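Lulleline Cloth Handling Set, second release

README and notes on the closing fault

Please read this file before you use the data. The first release had an error in the gripper width values, and some people trained on it already. This second release corrects what could be corrected and marks the rest.

Contents

The set has 1273 recordings of cloth handling at home: picking up, folding, putting down, and moving clothes from one pile to another. They were made with hand-held grippers, each with its own camera. Every recording has the video, the position track of the gripper, and the width between the two fingers.

Folders are:

clips/ video files
tracks/ position of the gripper, in metres
width/ finger opening, in millimetres
flags/ one small text file for each recording, see below
tools/ scripts for reading and checking

What went wrong

The width value is not measured by a sensor in the finger. It is calculated from the video, by following the two fingers and comparing their distance with a table. The table is made once for each gripper, at calibration. In the first release we used one table for all grippers of the Tandivine type, because they come from the same drawings and we believed they were the same.

They were not the same. On part of the grippers the linkage had become loose at the pivots after many hours of use. The fingers could then lean a little to the side when they pressed on something thick. From the camera the tips looked further apart than they were. So the file said "open" while the hand was in fact holding cloth.

The error is small for thin cloth and large for a folded garment, where several layers are between the pads. It is largest when the person squeezes hard. In the worst recordings the width never goes under the limit we use for "closed", and the automatic labelling wrote that no grasp had happened.
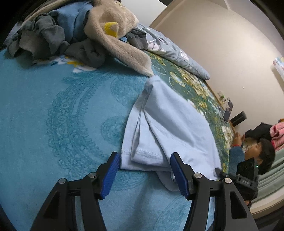

We learned about the fault from Takumi Hosoda, who was running a trained policy on the arm at our Dambridge room. The arm came down to a folded towel in the right place, closed halfway, and lifted with nothing in the fingers. It repeated this again and again. First we looked for the reason in the arm, and we changed the finger pads and the motor driver. This cost us most of July. Only after that did we play the training recordings beside the width curve and see that the two did not agree.

Safety matter

There is a second result which I want to write clearly. A wrong width can also go in the other direction. In a few recordings the table gave a smaller opening than the true one, and a policy that learns from them may close too early or with too much force. In one test at Dambridge the arm closed on the edge of the table and did not stop until the current limit was reached. The pad was torn. No person was near the arm.

After this test we have one rule for anybody who runs a policy from this set on real hardware: set your own force limit in the controller, and do not trust the width signal as protection. Keep the stop button in reach and keep hands out of the working area, also when the arm looks idle. Please follow this with the second release too.

What we changed

Every gripper now has its own table. For 856 recordings we had a calibration clip from near the same time, so we could calculate the width again. These are marked "recomputed" in the flags folder.

The rest are marked "unchecked". Their video and position are good as far as we know, but the width should not be used for training a closing action. We did not delete them, as several groups told us they use only the position.

The pivot screws are now checked after every 30 hours of use, and a gripper with side play is taken out until it is repaired. The check is in tools/play_check, with a short text on how to do it.

Grasp labels were made new for all recomputed files. We also took 40 of them and labelled the grasps by eye, without seeing the curve, to compare. The comparison is in tools/compare, including the places where the two disagree. Most of the disagreement is at the moment of release, when soft cloth stays on the pads for a short time after they open.

Known limits

The fingers are sometimes hidden by the cloth itself. In such parts the width is filled from the values before and after, and the column "filled" is 1.

Patterned blankets and sheets can disturb the finger tracking. We saw this mostly in dim light.

The camera lens is very wide. Straight walls and bed edges look bent in the video, and we did not correct this. The lens values are in tools/lens.

Old and new files

File names are the same as in the first release, only the content of width/ and flags/ is different. If you mix the two releases you will get no warning, so please remove the old width folder before you unpack.

If you find a recording where the curve and the video do not agree, write to the Selvanayagam group data address with the recording name and the time in seconds. We will add it to the list in flags/reported.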